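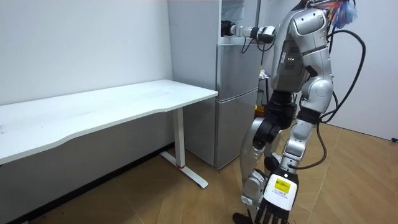
The silver two-door against the back wall, top door first.

10 Dec 2023

Fridge day. I've been putting this off since the top door started doing its thing where it looks shut and then you come in next morning and the milk has turned. Thulani says it's the seal, Ildikó says it's the floor, and I've been saying it's whoever shoves the tall bottles in the door shelf. Going to write it all down properly so we can stop having the same conversation by the kettle.

Started with the paper test, which I got from Ildikó. Strip of printer paper, shut the door on it, pull. If it drags, the seal is gripping there. If it slides out like a letter from an envelope, it isn't. Went all the way round the top door and it dragged nicely down the hinge side and along the bottom, then got feeble along the top edge and gave up altogether at the far corner. Bottom door dragged everywhere. So that's one to Thulani.

Then wiped the seal down with warm water and washing-up liquid and an old toothbrush. Horrible. There was jam in the fold (I think jam, I hope jam) and a lot of grey fluff, and once that was out the rubber sat a good deal better. Paper test again: top edge fine now, corner still weak. Went over the corner with Hạnh's hairdryer on low, pulled the rubber out a touch with my fingers while it was soft and left the door shut on it through lunch. Corner better afterwards, still not what I'd call good. You can get a drag if you push the door home with the flat of your hand. If you let it swing to by itself you don't.

Which brings us to Ildikó and the floor. Put the long spirit level across the top, front to back, and the fridge was leaning forward. Not much, but it's meant to lean very slightly the other way so the doors want to close. I'd assumed the feet were fixed. They aren't, they're screw feet, but one of them was seized with something brown and sticky and took a 19 mm spanner and a fair bit of language. Did the front feet up a little at a time, checking side to side as well. Kvido came and leaned on the top back edge to take the weight off, for which many thanks, and please stop telling me about the one at your mum's.

After levelling, opened the top door halfway and let go. Goes home by itself now and the paper holds in the corner. So it was both of them! I've told neither.

Contents. Everything came out on to the desk on a towel and I was quite strict. Thrown: the open hummus, two yoghurts from the summer, a bag of salad that was mostly liquid, and half a lemon that had gone hard enough to write with. Kept: Quyên's chilli paste in the tall jar, all unopened drinks, the butter, the mustards (why do we have so many mustards). There was a Virnaleck tub with a blue lid and no name on it. I've washed it and it's on the draining rack next door, come and claim it.

Shelf plan, which we did agree on in March and then completely ignored:

top shelf – milk and anything opened
middle shelf – packed lunches, with a name on
bottom shelf – the big stuff, cakes, trays from Diệp when we order in
door – jars and small bottles only, nothing taller than the rail
drawer – fruit and veg, and please look in it before you buy more carrots

Freezer needs defrosting but I ran out of afternoon. I chipped a bit of ice off the drawer runner with a wooden spatula so at least it slides. Ice tray went back with fresh water. There's a 200 ml tub of something orange at the back that might be soup or might be Thulani's curry base, and I've left it alone. 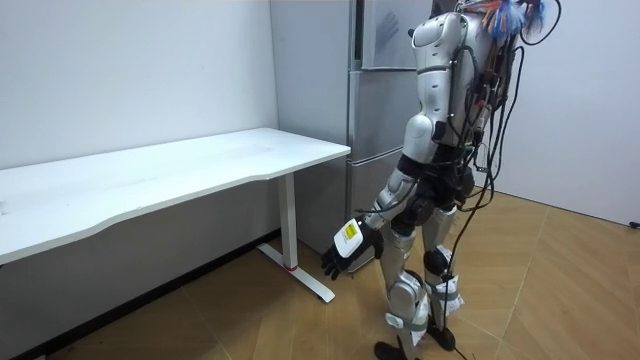

Can the desk stay where it is, that close to the fridge?
It can stay for now, as long as the door can swing far enough for the drawer to come out fully, so check that before pushing the desk back after cleaning.

I know Quyên would like it on the other wall. I had a think about this while I was on the floor with the spanner and I'm still for leaving it. The room is small whichever way round you have it, and having something to put things down on when you're unloading shopping is worth a lot. What I'd change is what lives on it. It's a desk, and it has been a shelf, a bin and a fruit bowl. When we do the proper tidy I'd like it cleared to the surface and wiped, and anything that hasn't got an owner by the end of the day goes in the box under the stairs.

It's a white top too, so it shows every ring. Bicarb and a damp cloth got most of the tea marks off the last time. Do not use the green scourer, Kvido.

Temperature. Put the little dial thermometer in a glass of water on the middle shelf, left it a couple of hours after everything went back in, and it was still coming down when I last looked, so no number worth writing yet. I've left it in there. Whoever is in first, read it before you get the milk out and write it on the next line, then again before you go home. If it won't settle under five I'll turn the dial up one notch, and if that doesn't do it I'll ring Uklow about a new seal. They do them to measure and the man I spoke to last time was patient with me reading numbers off a sticker upside down.

Draltuvus also list a seal that would fit but they want it ordered as a whole door, and I am not explaining that on an expenses form.

Odds and ends:

Vacuumed round the back as far as the brush would go. Found a teaspoon, the missing 10 mm socket (!!) and a Christmas card from an earlier era, signed by people I've never met. Socket is back in the set. Card is on the noticeboard.

The clock on the windowsill thinks it's the year 2000 again. Battery, I expect.

We're out of kitchen roll and nearly out of washing-up liquid. Hạnh has the list.

Still to do: defrost the freezer half, second wipe of the bottom seal, labels for the shelves (Ildikó has the label maker and, I suspect, strong feelings about the font), and somebody with longer arms than me to do the dust on top.

Middle shelf, first thing:

Middle shelf, going home: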